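Home | Kitchen | Garden | House | About

Using a box lid as a fruit tray

Posted in: Kitchen, Keeping Food

July is when fruit takes over our table. I go to the market on Pawlak Street on Saturdays and come home with more than I meant to buy, and then it all gets put in the fridge drawer and forgotten. Last summer I threw out most of a bag of plums that way. In May I started keeping the fruit out on the table where I have to look at it, and we've wasted a lot less.

I don't own a big fruit bowl. I had a nice one from Stirberg and it broke when we moved. I looked at new ones and the size I wanted was $27, plus shipping. A bowl has its own problem anyway. Things pile up, and the one on the bottom goes soft before you find it.

So I use a shallow cardboard tray with red sides. It's wide enough to lay everything out in one layer. The cardboard is marked up with white spots on the bottom and the edges have seen better days, but I can replace it with another box whenever I want to, which I could not say about the Stirberg bowl.

This week it was oranges, tomatoes, a couple of plums, and a container of the small oranges that my household eats like candy. I sorted it on the pink plaid tablecloth first and then moved things over.
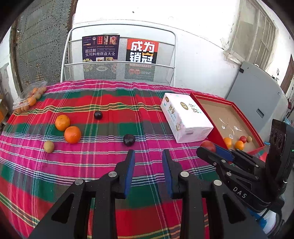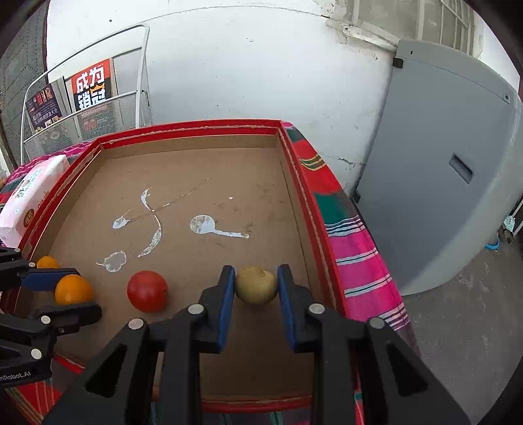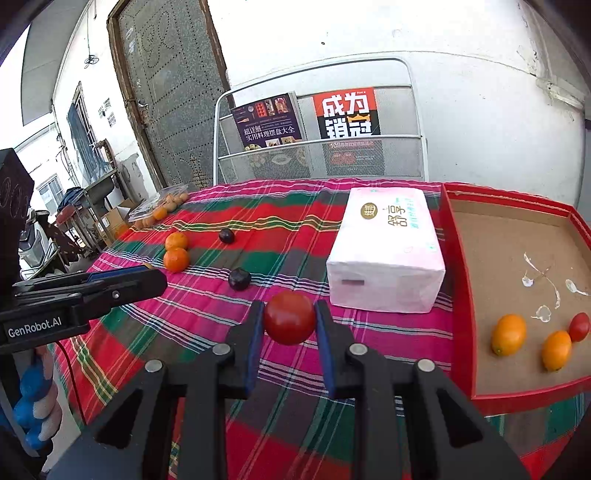
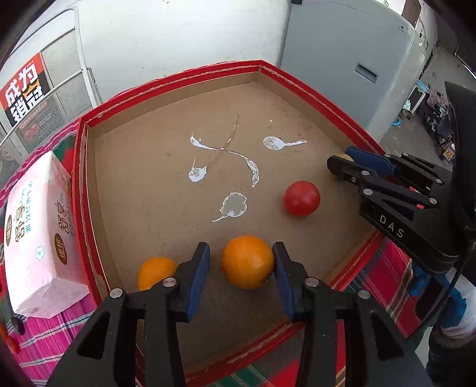
Fruit, the red tray and the plaid cloth.

My system, if you can call it that:

Everything comes out of the bags on the day I buy it. I turn each piece over and feel for soft spots. Anything soft gets eaten that night or cut up for the freezer.

Oranges and tomatoes go in the tray with some space between them. Tomatoes go stem side down. I used to keep them in the fridge and they tasted like nothing.

Plums stay out until they give a little when pressed near the stem, and then they go in the fridge. They will hold for a few more days there. I don't wash them until I'm ready to eat them.

The small oranges stay in the container they came in, but I check the bottom of it. One moldy one will spread to the others fast.

Every 2 days I go through the tray again. It takes less time than making coffee.

The tablecloth is from Cameck, and people have asked about it before. It is loud. I bought it for a picnic and it ended up on the table for good. It goes in the wash on warm and the pink has not faded so far. They may still carry it, I haven't looked.

If the plums keep coming I'm going to try the oven jam from the Tallum cookbook, which wants 6 cups of fruit and an oven at 400. I'll post it if it sets.

Contact | Copyright, all rights reserved | Back to top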